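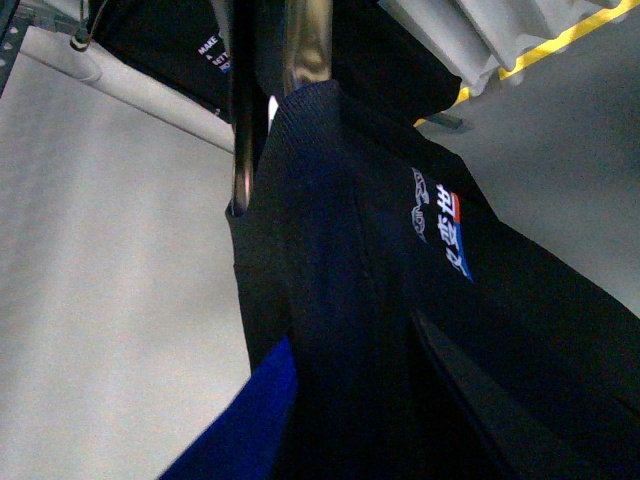
Vêtement noir en maille avec motif imprimé, pris en charge à l'atelier Wosis.

Wosis recrute 2 agents de blanchisserie et d'entretien du linge (H/F)

Wosis s'occupe du linge de travail et des tenues de club pour des entreprises, des associations sportives et des troupes de théâtre. Nous lavons, faisons sécher, contrôlons, plions et remettons sur cintre. L'atelier reçoit surtout des vêtements en maille et en coton : vestes, sweats à capuche, tee-shirts imprimés, pulls de service. Une bonne part est de couleur sombre et porte un marquage, ce qui demande un tri soigneux et un séchage à l'air libre. Nous n'utilisons pas de sèche-linge pour ces articles.

Deux postes sont ouverts à la suite de la reprise des contrats Gerkard et Ortuño, qui portent le volume de l'atelier à 700 pièces par semaine.

Vos tâches

Réceptionner les sacs, vérifier le bordereau et signaler les manques au client le jour même.
Trier par matière, par couleur et par type de marquage.
Retourner les pièces imprimées avant lavage, fermer les glissières, vider les poches.
Étendre les vêtements, contrôler le séchage et déplacer les pièces lourdes si nécessaire.
Relever les accrocs, les coutures ouvertes et les bords-côtes détendus, puis remplir la fiche de retouche.
Plier ou mettre sur cintre selon la consigne du client.

Le séchage occupe la plus grande partie de la journée. Il se fait sur des séchoirs pliants en métal, faciles à déplacer et à ranger. Les personnes retenues devront savoir les monter, les replier et vérifier les articulations avant chaque usage - une barre mal engagée marque le tissu, et une maille marquée est à relaver. Les tee-shirts sont suspendus de manière que l'impression ne touche aucune barre.

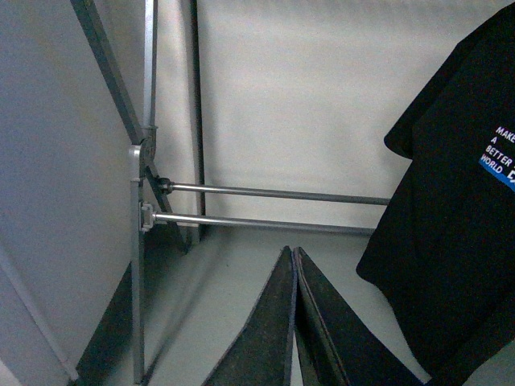
Tourcoing, le 4 février 2018

Conditions du poste

Contrat à durée déterminée de neuf mois, jusqu'en novembre, avec possibilité de prolongation. Temps partiel, horaires du matin. La rémunération suit la grille de l'entreprise et tient compte de l'expérience. Les frais de transport en commun sont remboursés pour moitié. Les vêtements de travail sont fournis et lavés sur place.

Le travail se fait debout. Il comporte le port de sacs et des gestes répétés des bras, à hauteur d'épaule pour l'étendage. Une formation de 3 jours est prévue à l'arrivée. Elle porte sur la lecture des étiquettes, les produits de lavage et le logiciel de suivi Standis, dans lequel chaque pièce est enregistrée à l'entrée et à la sortie.

Profil

Aucun diplôme n'est exigé. Une première expérience en blanchisserie, en pressing, en costumerie ou en hôtellerie est appréciée. Nous demandons de la régularité, un bon coup d'œil et le respect des consignes écrites. Il faut savoir lire et remplir une fiche en français. Les personnes en reprise d'activité peuvent postuler.

La maille foncée est l'article le plus délicat à contrôler. Les fils tirés et les peluches s'y voient mal, en particulier dans les plis et le long des cols. Un essai d'une heure est donc proposé aux candidats après l'entretien : il s'agit d'examiner plusieurs vêtements, de noter les défauts et de préparer chaque pièce pour la livraison.
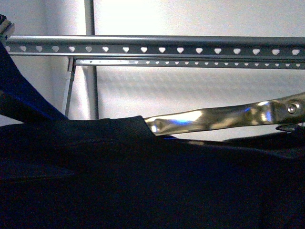 Pendant l'essai, prenez le temps de passer la main sur les bords-côtes et d'ouvrir les plis. La vitesse n'est pas notée. Les fiches sont relues avec le candidat à la fin, et la réponse est donnée par téléphone dans la semaine.

Candidature

Envoyez un CV et quelques lignes de présentation par courrier, ou déposez-les à l'accueil de l'atelier le matin. Précisez la référence 183 sur l'enveloppe, ainsi que vos disponibilités et un numéro où vous joindre. La lettre de motivation est facultative. Les dossiers sont étudiés au fur et à mesure de leur arrivée et les postes sont à pourvoir dès que possible.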